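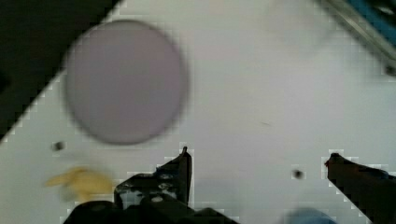

**Filed under: Kitchen & Table**

Jul 16, 2024

I have been on a clear-the-table kick this summer, and I mean all the way clear. Mail gone, keys gone, the bowl of rubber bands and dead pens gone (goodbye, bowl). A white tabletop with one pale round thing on it is now my idea of a good time, and if that makes me boring then I have been boring since March and I'm very happy about it.

It started when I moved into the apartment in Tiltcombe. The old place had a dark table that hid everything. You could lose a whole slice of toast on it. The new one is white and flat and hides nothing, so every crumb and coffee ring is right there waiting for you in the morning. For the first couple of weeks I hated it. I wiped it down and walked away and came back and there was something on it again! I even priced out a tablecloth, which is a thing I swore I would never own.

Then I got into the colors. White makes you look at whatever you set on it, and most of my stuff did not do well under inspection. I had red plates from college, a couple of green ones with a chip, and a big yellow platter that I only kept because it was a wedding favor from a wedding I barely remember. Put any of those on the white and it looked like a yard sale. But the grayish, mauvish, is-it-lavender-or-is-it-not kind of color? So good. It goes soft against the white and I could look at it all day.

I found out that I am picky about this color. Kullham, the secondhand place over by the bus station, had a stack of plates I was sure would work, and I carried them all home on foot, and in my own kitchen they were pink. Bubblegum pink. Back they went. The woman at the register took them without a word and gave me store credit, which I spent on a colander.

What I ended up loving is from Mukada, a little shop that sells tableware by the piece. They had a shelf marked "Seyoum," which I think is the name of the line, all matte, all very plain. I paid 37 dollars for 2 plates and then stood on the sidewalk wondering if I had lost my mind. My limit for plates had always been whatever was in the box on the curb. But I eat off them every day, so I have stopped doing the math.

A few things I've picked up, in case you are also living with a white table and going slightly nuts:

- Matte shows knife marks more than shiny does. I use the old plates for steak and toast and keep the nice ones for everything else.
- Wipe toward you, into your hand. I was wiping toward the far edge for weeks and just feeding the floor.
- A damp cloth first and a dry one right after. If I skip the dry one I get streaks, and streaks on white in the late afternoon are a sad sight.
- Turmeric is the enemy. Baking soda paste, leave it a while, be patient, apologize to the table.

I also quit the centerpiece thing. I tried a vase, then a candle, then a tray with the salt and pepper on it, and every one of them turned into a magnet. Set down a tray and by dinner it has receipts on it. So now there's the bare table and whatever I'm about to use, and when I'm finished it goes back on the shelf. That rule has held up better than any other rule I've made for myself, including the one about going to bed before midnight.

I did keep the yellow platter, by the way. It lives on top of the fridge and holds onions. It's happier up there and so am I.

Next on the list is glasses. Mine are a mess – jelly jars, a pint glass with a logo I can't explain, one wine glass whose friends are all gone. I'm giving myself 50 dollars and the rest of the summer. Clear is the obvious choice but I saw some smoky gray ones at Mukada that I keep thinking about, and I have a feeling they'd look great next to the plates. If you've had smoky glasses for a while and they've held up in the dishwasher, leave me a comment, I'd love to hear before I go spend the money.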